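Geltdale team builds library of simulated grasps for sorting arm

Fetedville, 23 September 2020

A Fetedville automation firm has begun gathering practice examples for a robot arm entirely in simulation, in a project it hopes will shorten the time needed to teach machines how to handle everyday household goods.

Haddad, which builds sorting equipment for warehouses and returns centres, started the work in August under the project name Geltdale. The company said 496 grasping episodes had been recorded so far, all of them on a virtual bench where an operator steers a computer model of the gripper by hand controller.

Each episode is a single attempt to take hold of an object. The software stores the position of the arm, the opening of the fingers and the view from a simulated camera mounted near the wrist. Attempts that fail are kept and labelled as failures.

Project lead Moushumi Wickramasinghe said the team had chosen kitchen items for the first round because they turned up often in customer returns and came in awkward shapes.

"A box is easy. You come down from above and close the fingers," she said. "A mug on its side has a rim, a handle and a curved wall, and an operator might choose any of the three. We want the system to see all of those choices, made by people who had a reason for making them."

Mugs are loaded into the simulator at different angles between episodes – upright, on their sides or tipped – so that the learning system does not come to rely on one position. Printed logos are left on the models, and other objects share the surface with the mug so the camera view is never too tidy. 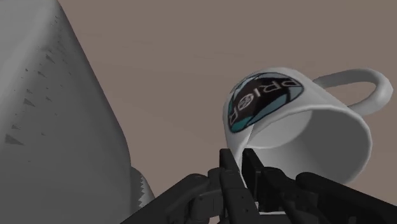 Five operators, one virtual bench

The recording is being done by five operators working in pairs or alone from an office at the company's Fetedville site. Sessions are limited to 20 minutes, with a break before the next one. Wickramasinghe said attention dropped off after that and the grasps became careless, which showed up later in the data.

Two of the operators previously worked on returns lines and had never used a simulator. The company said their approach was noticeably different from that of its engineers, who tended to line up the fingers slowly before closing them.

The episodes are checked using Bandex, a replay tool developed in-house. It steps through each recording and flags any in which the fingers pass through a solid surface, a common fault in simulated contact. Flagged episodes are reviewed by a person and removed if the fault affects the grasp.

Haddad has not set a date for trials on physical equipment. Wickramasinghe said differences in friction and lighting would need to be dealt with first, and that some recordings would probably have to be repeated on a real arm.

"Simulation gets us a lot of examples without breaking any crockery," she said. "It won't tell us everything about how a glazed handle behaves in a real gripper."

Bowls and jugs will be added in the next round of recording.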